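Speaker notes, Kistinel meeting, short talk on reading aloud to adults
Nilton Mamani

Slide 1. Wait until the door is closed. Thank Edith Tamayo for the invitation. Say my name slowly.

I want to speak today about reading aloud, and I mean for adults. We do it for children and then one day we stop. In Bernamano we started again, with one evening each month, and I will tell you how we prepare it.

Slide 2. The text. We choose pieces of 1000 words or less. A longer piece is possible, but then the listener begins to think about dinner. Our best length is 700 words. Read the opening of the Condori story here, only the first paragraph, and do not explain it before.

Slide 3. Marking the page. I put one line for a short pause and two lines for a long one. Lucero Montoya uses colors, and she reads better than me, so please choose what you like. (If they laugh, wait.)
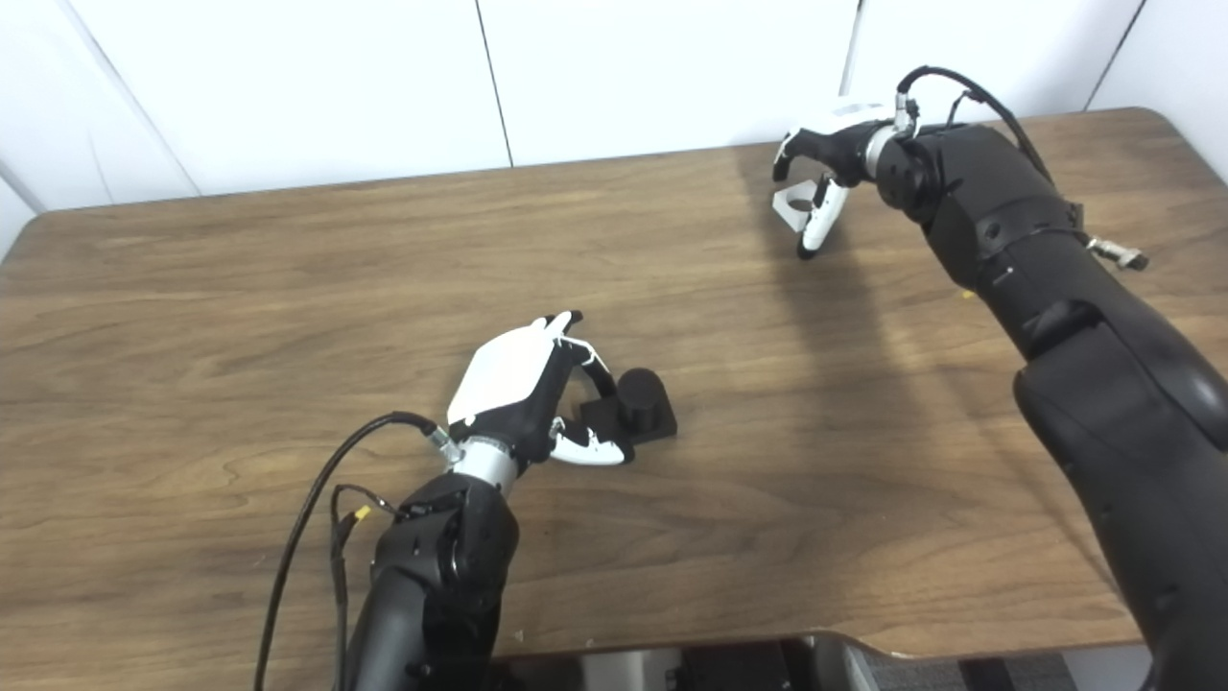

Slide 4. Speed. Most beginners read too fast, and I was the same. At our July evening I read a page of 119 lines and I remember almost nothing of it. Now I practice at home with a clock. I read the page once very slowly, then once in the normal way. Drink water here.

Slide 5. Voices. You do not need to play the characters. A small change of speed is enough for the listener to know who is talking. Show with the dialogue of the two sisters. If time is short, skip the second part of the dialogue and go to the questions.

Slide 6. The room. We had 80 chairs in Vamia and it was too many for a voice without microphone. Ask people to sit near the front before you begin, because later they will not move.

Questions. Arnulfo Sánchez will probably ask about poems. Answer: yes, but read each poem two times.

Leave the list of texts on the last slide.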